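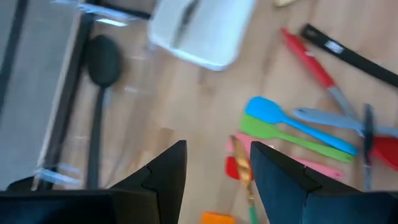 Department of Labor Economics, Studelton College - Introductory Course Readings

CHAPTER 6
Who Counts as Unemployed?

The town of Kubiak once had 401 people without work in the morning and 398 by the end of the same afternoon. No one had been hired. Three residents had told the survey taker that they had given up looking, and with that they left the ranks of the unemployed and joined a much larger and quieter group, the people who are "not in the labor force." The local paper reported an improvement.

You may feel that something has gone wrong here. By the rules of the survey, nothing has. To be unemployed in the official sense, a person must have no job, be available to take one, and have looked for one in the past four weeks. Wanting a job very badly does not count as looking. Neither does reading the want ads, unless you answer one. Sending a résumé counts, even if it goes to a firm that closed in February.

The employed have an easier test. One hour of paid work in the survey week is enough. A machinist laid off from Plandar after two decades who spends Friday morning mowing a neighbor's lawn for cash is, for that week, employed. He sits in the same column as the president of Plandar, and the table does not record how either of them feels about it.

6.1 Three boxes

Every adult covered by the survey goes into one of three boxes: employed, unemployed, or not in the labor force. The first two together make up the labor force. The unemployment rate is the number of unemployed divided by the labor force, times 100. Retired people, most full-time students, and parents at home with small children usually land in the third box, along with anyone who has stopped searching.

Notice what this does to the arithmetic. The rate can fall when people find work, and it can fall when people quit trying. It can also rise in good times - word gets around that Zullora is hiring, people who had given up start sending applications again, and each of them is now unemployed until somebody calls back. Politicians of every party understand this perfectly well when the number goes against them.

For this reason economists like to read the unemployment rate beside a second figure, the share of all adults who have jobs. If 60 of every 100 adults are working, the employment-population ratio is 60 percent, and it stays there no matter how the other 40 describe their efforts. It has its own blind spots, and an aging town can drive it down without a single layoff. We take those up in Section 6.3.

Key terms for this section: labor force, discouraged worker, participation rate, employment-population ratio.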